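Gallery: Planning the Laundry Station

On this page we collect the pictures of our laundry station, together with notes on what we plan to buy for it. The budget for the first half of the year was 2,840 dollars, without the arms, which we have already. Karim Fawzy keeps the list of parts and Dalia Younis asks for the offers. The page was last changed in June.

Washing machine, basket and one red and white garment, with both grippers empty; open to the question of price. We compared two suppliers for the next set of fingers. Indholm is cheaper for one pair, but Hirnetti gives a better price from 5 pairs, and the delivery is included. Dalia has asked both of them to hold their offer until the end of the month. 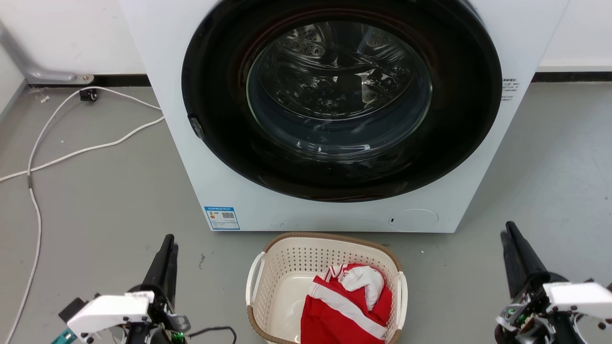
For the spare parts we put aside 1,000 dollars. This must cover the fingers, the screws and the cables, and also one replacement motor if the delivery time stays at 7 weeks. Karim would like to order the motor now and wait with the cables, and I agree with him. The second basket can be bought in any household shop, so it is not on the list. The offer from Closotgate for a service contract came too late for this budget, and we will look at it again when the new one is open. If you have experience with their contracts, please write to Dalia.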